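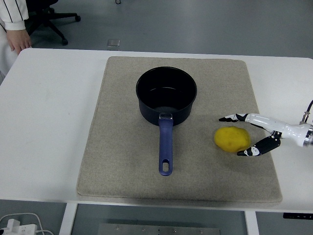

Pilier grasp study: frequently asked questions

4 min read | 6 shares

What does Pilier test?
Whether a policy trained on teleoperated demonstrations can pick up irregular produce and place it in cookware without a model of either object. The potato and saucepan task is the baseline.

How much training data was used?
1447 demonstrations, recorded in May by Kamol Wannasri and Fongchan Noiphan. Failed grasps were kept and labeled.

Why a felt mat?
It limits rolling after first contact. On the bare tabletop, small errors in thumb placement pushed the potato out of reach.

How is a success scored?
The potato must come to rest inside the pan within the time limit. A grasp that lifts but drops outside the rim counts as a failure. Moving the pan is allowed.

Does the policy use force feedback?
No. Inputs are camera images and joint positions. Finger closure is predicted in chunks of five steps.

Will the weights be released?
Yes, after the Vinano comparison is finished.

Comments (3)

Cường Giáp
Is pan handle orientation randomized between trials?

Ermanno Caruso
Yes, within the limits given in the appendix.

Pongsak Thammasiri
Please add results for peeled potatoes. Ours slip at lift.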